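How Does a Robot Learn to Put Away a Plate?

Think about how you learned to tie your shoes. Someone probably showed you. Then you tried it, got it wrong, and tried it again. After enough tries your fingers knew what to do.

Robots can learn from being shown, too. But they need to be shown many, many times, and every showing has to be saved so a computer can study it later. Each saved showing is called an example. Collecting them is a real job, and people do it all day long.

What is an example?

An example is a recording of one small job from start to finish. The job might be "pick up the plate and put it in the rack" or "hang the mug on the stand."

Two things are saved in the recording. The first is what the robot's cameras see. The second is how the robot's arms move: how far each joint bends, how fast it turns, and when the gripper opens or closes. A gripper is the part at the end of the arm that does the work of a hand.

The computer needs both. Video alone would show it a plate, but it would not know which way to bend the arm to reach it.

Who moves the robot?

While examples are being collected, the robot is not deciding anything. A person is. That person is called an operator.

Kacper Grabowska is an operator at a company called Plamer. He holds two handles, one for each of the robot's arms. When he moves his left hand forward, the left arm moves forward. When he squeezes a trigger, the gripper closes.

"The first day, I kept reaching too far," Kacper says. "You can't feel the plate through the handles. You have to watch very closely."

New operators at Plamer practice for nine days before any of their recordings are used.

Why so many?

One set of kitchen jobs at Plamer has 1,534 examples in it. That may sound like a lot for a few plates and mugs. But suppose you only ever showed the robot a plate in one spot. It might learn to reach for that spot every time, even when the plate was somewhere else.

So the team keeps changing things. Zofia Sowa sets up the table before each recording. She follows a list that tells her what to move. A plate goes a little to the left. A basket is turned. One mug is swapped for another in a different color. Some of the things on the table have nothing to do with the job at all. A real kitchen has extra things in it, and the robot has to learn to leave them alone.

Zofia changes the light as well. In October, when it gets dark early, the team records some examples with the window blinds open and some with the lamps on.

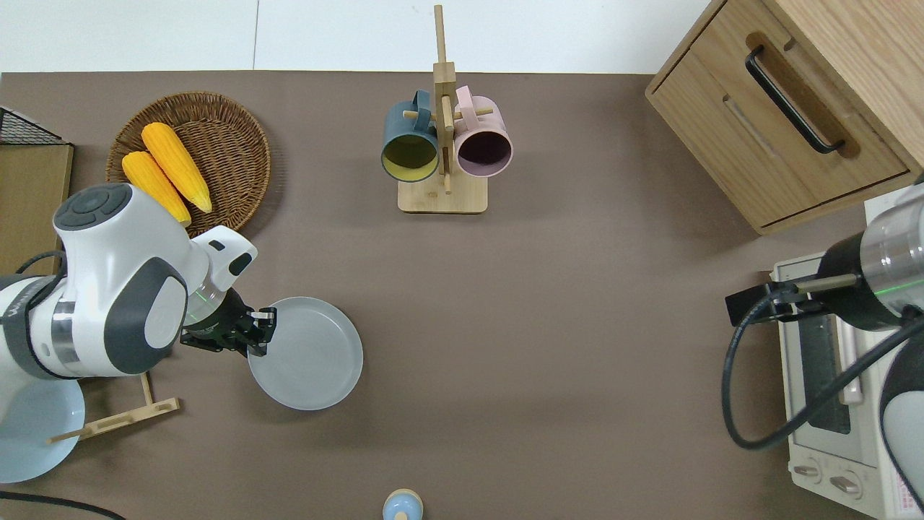

A plate is harder than you might think. It is flat and thin, and if the gripper comes down in the middle there is nothing to hold. The operator has to bring the two fingers to the edge, one on each side of the rim, and then close them. If the fingers are too high, they pinch the air. If they are too low, they bump the table.

Mugs are hard in a different way. The handle has to go over the peg, so the operator must turn the mug to just the right angle – and keep it there while the arm moves in.

What about mistakes?

Operators make mistakes. Plates slip, and mugs miss the peg. After each recording, the operator marks it as good or not good. Then a second person checks. At Plamer that person is Bogdan Olszewski, who watches up to 70 recordings before lunch.

Some recordings with mistakes are thrown out. Others are kept on purpose. If the plate slips and the operator picks it up again, that shows the computer how to fix a problem, and Bogdan puts those in a folder of their own.

What happens next?

The computer goes through the good examples over and over. It looks for patterns that connect what the cameras saw with how the arms moved. This part is called training.

After training, the operator lets go of the handles and the robot tries the job by itself. If it does poorly with plates near the back of the table, the team collects more examples with plates near the back of the table. Then the computer trains again.

Words to know

Example: a recording of one job, from start to finish
Gripper: the part of a robot arm that grabs things
Operator: a person who controls the robot
Training: when a computer studies examples to find patterns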